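Kilach Kitchen Gripper Trials: README

Kilach is a set of recordings and trial logs from a comparison of grippers on ordinary household benchtops. We wanted to know how much the choice of fingers matters when the arm, the controller and the person driving stay the same. The set was put together at Driltureck by Halima Akpan, Osvaldo Greco and Elisa Benedetti, and this file covers what is in it, how the trials were run and what to watch for when using the data.

Status

Version 4. The folder layout has changed from version 3, so older loading scripts will need their paths updated. Labels were rechecked in January by Emiliano Lorente. Trials whose outcome could not be settled from the video are marked "unclear" and have been left in.

What was compared

Grippers: a parallel-jaw gripper with flat rubber pads, the same gripper with narrow fingertips, and a soft two-finger gripper moulded in silicone. The narrow fingertips are our own design, called Hájek in the logs and the file names. Drawings are in the hardware folder.

Controllers: position control with a fixed closing width, and force-limited closing. The soft gripper was run with force-limited closing only.

Cameras: one overhead colour camera and one wrist camera. The wrist camera mount sits a little higher on the soft gripper, so calibration files are stored per gripper. Do not share them across folders.

Contents

There are 1000 trials in total. Of these, 166 are drawer trials and 83 are trials with small upright containers such as salt and pepper shakers. The rest are general pick and place. Each trial has its own folder with both video streams, joint positions, gripper width, commanded force and a short text label.

Kitchens

All recording was done in furnished kitchens. We asked for benches to be left as they were in daily use, with the usual appliances and utensils in place. Reaching past things is part of the task. Lighting was whatever the room had, and reflections off pale benchtops show up in a good part of the overhead video.
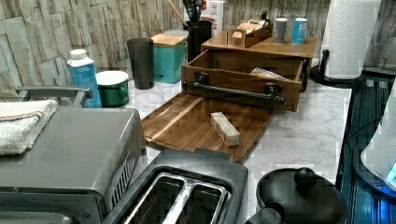
Drawer layout: bamboo organizer with the drawer open, cutting board in front, two shakers on the top shelf.

The drawer trials are split into opening, reaching in and closing. For opening, the gripper may hook the handle or grasp it, and the label says which was attempted. Bar handles suited the narrow fingertips well. The flat pads needed a straighter approach and tended to touch the drawer front first. With the soft gripper, operators mostly gave up on grasping and hooked the bar with one finger.

Folded paper was the hardest thing to lift out of a drawer for all three grippers. The narrow fingertips could get under an edge if one was raised. Force-limited closing helped a little here. It helped more with shakers, where fixed-width closing often tipped the container before both fingers were in contact.

Small blocks on a cutting board gave little trouble when the gripper came down square to them. Blocks lying at an angle needed a wrist rotation, and most failures in that group are late rotations by the operator. Please don't read them as gripper failures. The label field "operator_error" is set where we were sure.

Running a trial

Home the arm and check that the gripper name in the config matches the one fitted. Start the recorder before enabling the controller. Wait for both camera streams to report ready. Drive the task, release, retreat to the home pose and stop the recorder. Enter the outcome before resetting the bench.

If the controller faults during a trial, keep the recording and enter "fault" as the outcome. Ubaldo Orlandini wrote the fault parser, and it expects the controller log to be in the same folder as the video.

Outcome labels

success: the task was completed without help.
partial: the object was moved or grasped but the task was not finished.
fail: no useful contact, or the object was dropped outside the target area.
fault: the controller or arm stopped by itself.
unclear: see Status.

Known problems

The commanded force channel is blank for every fixed-width trial. This is expected, but some loaders treat the blank as zero.

Wrist video lags the joint data slightly in the earliest soft gripper sessions. An offset is given in the metadata and has not been applied to the files.

The rubber pads were replaced partway through. Trials with the new pads carry the tag "pads_b", and we suggest keeping the two groups apart when comparing grip on smooth containers.

Questions and corrections

Send label corrections to Halima with the trial folder name and the label you think it should have. Hardware questions go to Osvaldo.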